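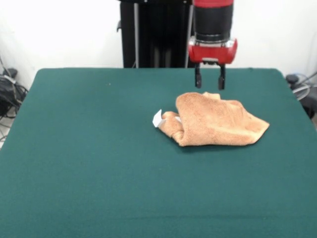 We'd been meaning to get to the Desum open day for years, ever since we moved out this side of Prukum, and every August something got in the way. Last year it was the car, the year before that we simply forgot until we saw the signs coming down. So this time I wrote it on the calendar in red, packed a thermos (more on the tea situation later) and we were at the gate by half past nine with our sensible shoes on.

For anyone who doesn't know it, Desum is the linen works at the bottom of Macapagal Road. They wash, mend, sort and fold for motels, swimming pools and a couple of nursing homes, and they also have a small side where they try out towels before buying them in bulk. I had always thought of it as a big laundry, and I suppose it is, but I came home knowing a great deal more about terry cloth than I did at breakfast.

You start at the receiving end, where the bags come in. They told us 3000 pieces go through on an ordinary day, and more when the school holidays are on and everybody's at the pool. The smell was a surprise, much nicer than I'd expected, a sort of warm cotton smell with a bit of chlorine under it. Everything gets tipped out and sorted by colour and by weight, and we were allowed to feel two hand towels, one new and one that had been washed 260 times. I picked the old one as the new one! It was softer, and the loops had opened up a bit. The woman beside me did the same thing, so I didn't feel too silly.

Then there's the wash floor, which you see from behind a yellow line. Whites go through at 90 degrees and the coloured things a good deal cooler. It's loud in there and the guide had to shout, so I missed most of the part about water, although I did catch that the rinse water gets used again for the first wash of the next load. There was a display board about it near the exit but a school group had got there first and I never did get close enough to read it.

My favourite part was the handling room, further along on the left. After all that noise it was lovely to stand somewhere and think about just one towel. A plain tan one, fuzzy all over, lying in a heap on a table with a dark green top, its little white label poking out at one end. You'd walk past it at home and think you really must put that away. But when you stand and look at a crumpled towel for a while you start to see what a puzzle it is. Which bit is a corner? Which bit is only a fold pretending to be a corner? One side had flopped out flat in a sort of triangle and the other was rolled and twisted into a bundle, and I would have gone for the flat side first, which I gather is what most of us do.

The advice we were given (and I've been using it since, so I'll pass it on) is to look for the label. It's sewn in at an edge, so once you've found it you have an edge, and you can run your fingers along that until you come to a proper corner. Give it one good shake, lay it down, smooth from the middle outwards and only then begin to fold. I have been folding towels for most of my life by flapping them about under my chin, and I'm told this is why my linen cupboard looks the way it does.

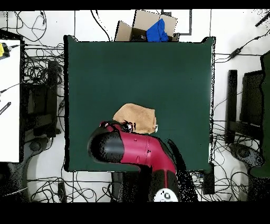 The green top made me want one for our own laundry, by the way. I've always folded on the lid of the washing machine, where everything slides off the back, and I do think a bit of felt would make a difference. Tan shows up nicely against it too. There was blue fabric as well, a good bright blue, heaped in an open cardboard box at the far side of the table, and my sister and I had quite a discussion about whether we'd have that blue in a bathroom. She would. I thought it might do for the beach.

From there you go through to the mending corner, which was smaller than I'd hoped but very good. They go over hems with a narrow zigzag, and anything too thin to mend is cut down for cleaning cloths and tied up in bundles of 100. You could buy a smaller bag of them at the door for a gold coin. I bought two and have already given one away.

Now, the tea. Dida, the bakery from the top of the road, was running a stall in the loading bay, and the scones were excellent, but by eleven the queue went all the way back past the delivery vans. This is where the thermos earned its keep. If you go next year, take your own drink, buy the scones early, and look for the low brick wall on the sunny side, where there's room to sit. The toilets are up a flight of steps, though there's an accessible one beside the office if you ask at the desk.

Parking is on the grass and was a little boggy near the fence. Entry was free. The tour took us an hour and a half, and children seemed to be enjoying it, particularly the bag chute. We went round the handling room a second time before we left, and on the way home my sister asked to stop for felt, so we did, but the shop only had it in grey.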